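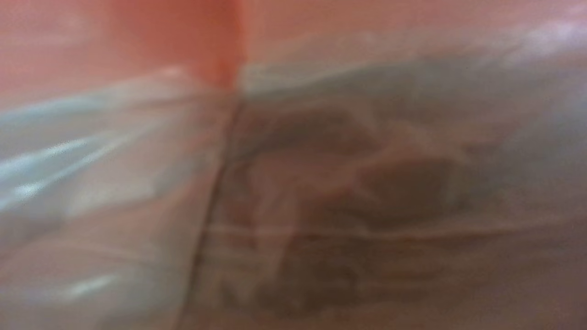 Translucent plastic at close range, from the wrist camera of the Wevara arm.

The Wevara Bag Challenge is a student robotics competition in which teams program a single arm to pick up, open and empty thin plastic bags. It grew out of a term project set by the instructor Gitau Simiyu, who had asked his class to sort groceries and found that every group had quietly left the bagged items for last. The following year he removed everything else from the assignment.

Rules

Each team has nine minutes and 3 attempts. All teams use the same arm, known as Wevara, and may change only the software and the fingertips. The wrist camera is the sole permitted sensor. A point is awarded for lifting a bag, two for opening it and four for removing the contents without damage. Tearing the bag counts as opening it, a ruling that dates from the first February meet and has been under appeal ever since.

Perception

Most of the difficulty lies in seeing. Clear plastic takes on the color of whatever is behind it, and glare can be the brightest thing the camera records. A crease may look like an edge, and an object behind the plastic may register as little more than a brown blur. Early entries relied on edge detection and spent much of their time reaching confidently for reflections. The team Cesteck, led by Zlata Panasiuk, trained its software on 136 images labeled by hand, a task its members divided evenly and completed unevenly.

Results

The final held on October 23, 2019 was won by Kushnir, a two-person team made up of Pylyp Onyshchenko and Eskil Ljungberg. Their program ignored the glare entirely and searched for the darkest region behind the plastic, then pinched the material to one side of it. Cesteck placed second. A third entry, Vumex, scored no points but received a commendation for its 40-page report.

Later use

Simiyu has kept the challenge as part of the introductory course. Paper bags were proposed as an easier category and rejected by a vote of former contestants.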